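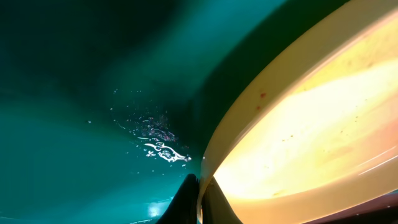 3.2 Materials and household setting

The study of dishwashing by hand was carried out in rented apartments in Drusville, where most kitchens have a single shallow sink and no dishwasher. Residents in such homes commonly place a plastic basin in or beside the sink and wash in that. Earlier work on domestic water use has treated the basin as a fixed volume. Our interviews suggest that its shape and the condition of its inner wall also affect how people work.

Each household used its own basin and its own tableware. We did not supply replacements, even where the plastic was worn, and participants were asked to keep to their normal order of washing. Plates and bowls were handled one at a time or left to soak together, according to habit. Hedvika Halás conducted the home visits, and Letay Gashaw coded the interview notes. The visits ended in September.

Curved walls were a recurring topic. Several participants said that a bowl leaned against a rounded side tends to slide back to the bottom, so that the rim has to be held with one hand while the other wipes. Others preferred a rounded wall for the same reason – it brings small items back within reach. Light-colored dishes were described as harder to check under a strong lamp, as glare on the inner surface can hide a thin film of grease.

Figure 3. Light-colored curved rim against a curved teal-green surface resembling the inside of a container, close view. Small bright specks and an irregular white highlight are visible on the darker surface.

Water volume was recorded separately and is reported in Section 4. Basins with a capacity under 7 liters were left out of that comparison but kept in the interview analysis.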